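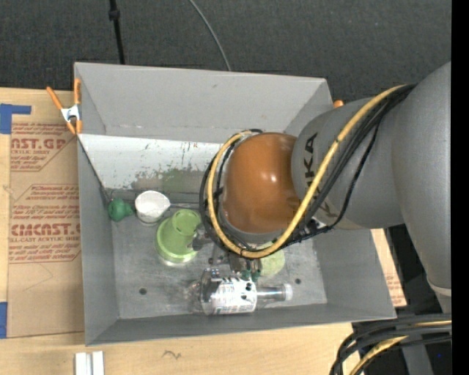 Somebody at the next bench reckons the spouted cup should go in last, as everything else ends up leaning on it. Fair point! I'm still starting with the bottle though, label and all.

Workshop > Notebook > Bin sorting

December, 4:15 pm. Gray bin, Reslow job. Dark green thing is back in the rear corner again (I keep forgetting it), lime-green one stays next to the cup. Bin floor is pretty scuffed by now – ask Gunn what a new one runs. Item 324 still not on my list.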